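Smallholder & Livestock Board > Sheep > Health and Feeding
Thread: Drench interval for ewe lambs, and is a faecal egg count worth the money?

heswood_flock
Posted May 2021
I keep 13 ewe lambs on four acres of permanent pasture at Heswood. They had a white drench at turnout. The contractor who shears for us says to repeat every four weeks until autumn. The vet practice says to test first and dose only if the count justifies it. These two positions can't both be right and I would like to know what others do at this scale.

The group sample came back at 378 eggs per gram. No scouring, dags clean, condition between 2.5 and 3.

Kwok
A single pooled figure tells you little without the date of the last dose. When was turnout, and how many animals went into the pool? 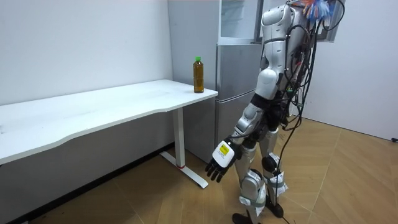
If it was fewer than eight, take another. Pooled counts on small groups swing a good deal because one heavy shedder pulls the mean up. Collect fresh, exclude the air from the bag, keep it cool and get it to the lab within 48 hours. Old or warm samples read low because the eggs hatch.

heswood_flock
Pool of 8. Last dose was five weeks before sampling.

Saltier
I would dose. 378 is on the low side of moderate, but you are heading into the period when pasture larvae build up. Four acres with no clean grazing to move to doesn't leave much margin. I lost two good lambs by waiting for a higher number.

Kwok
Disagree. With clean back ends and that condition score, the count does not call for treatment by itself. Weigh them. If they are gaining 200 g a day on grass alone, leave them and retest in three weeks. If growth has dropped off, treat the ones that have dropped off. Dosing the lot every four weeks is how you select for resistant worms, and white drench resistance is already common.

Saltier
Fine if you have a weigh crate. Most people with a dozen sheep haven't.

Burby
Storage is worth raising, as it gets overlooked on small places. Drenches mostly want keeping below 25 degrees and out of the light, but the vaccines have to be at 2 to 8 and must not freeze. The middle of the cabinet is the place for them, well clear of the back plate. A small brown bottle up by the top shelf of a two-door fridge, like the one in there, is easy to forget until it is out of date.

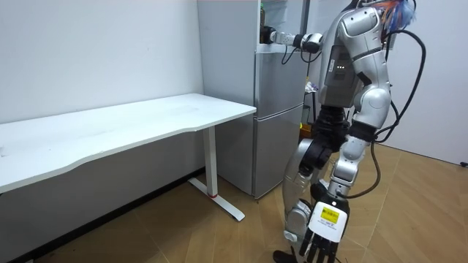
Dose rate is the other thing. Set it to the heaviest animal in the group, or split the group if the weights are wide apart. Check the gun by firing ten shots into a measuring cylinder. Mine was under by nearly a tenth last December, and the best drench going would be no more use than water if given at the wrong rate. Underdosing does more harm than not dosing.

heswood_flock
I have never checked the gun. Will do so tonight.

Syahrul Hartono
Has anyone asked about nematodirus? The egg count won't help with that one, as the damage is done by immature worms before any eggs appear. It follows a cold spell and then a sudden warm one, and it hits lambs of six to twelve weeks hardest.
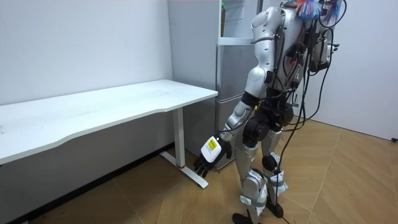 The regional forecast is free to look at and you adjust for altitude and aspect. White drench is still the usual choice for it in most areas, which is a good reason not to wear it out on everything else.

Kwok
Agreed, though these are last year's lambs if they are being called ewe lambs at turnout. Less of a concern at that age.

heswood_flock
Yes, born last spring. I borrowed a crate from a neighbour. Mean gain over the fortnight was 140 g a day, two of them well below that.

Saltier
So dose.

Kwok
Dose the two. Then a drench check on those two after 14 days for a white drench, same lab, and post the figures.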